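Vimby Help Community > Cables and leads > Storage

Coiling thin black leads without kinks
Posted by Ollex_bench, November 3, 2023

I keep short, thin black leads in a drawer, all with moulded plugs. After a few months in there most hold a tight twist near the plug and will not lie flat on the table. I wind them around my hand and tuck the end through. Is the winding at fault or the drawer? Lengths run from 40 cm to 97 cm.

Tahsin Amarasinghe
The winding. Each turn around the hand puts one full twist into the lead, and the twist collects at the stiffest point, where the cable enters the plug. Straighten the lead first. Hold it by the plug, let the other end hang free and run two fingers down the length until it stops turning. Then coil over-under: one normal loop, one reversed loop, repeat. Keep loops at around 20 cm of cable each. Do not tuck the end through the coil. Use a hook-and-loop tie, closed loosely.

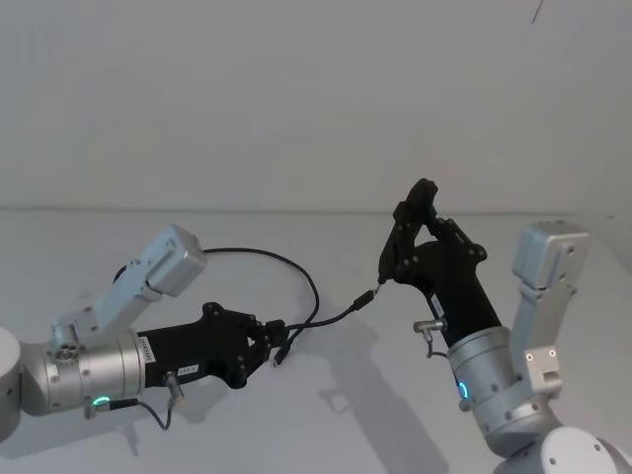
Should the tie go next to the plug or on the opposite side of the coil?

Opposite side. A tie beside the plug bends the cable at the strain relief, and a lead left like that over a summer will keep the bend.

Over-under is harder on very short leads. Under 40 cm I fold once and lay them flat in a tray, plugs at the same end.

Jarasar
I just use freezer bags, one lead per bag. Never had a problem. Write the length on the bag.

Varela_T
Agree with the over-under method. For leads that already have a set, hang them by one plug overnight in a warm room before coiling. It took 3 nights for my worst one, back in June. Do not use a hairdryer, the jacket softens unevenly. If the cable is still stiff at the plug after that, check it with a continuity tester before putting it back in the drawer.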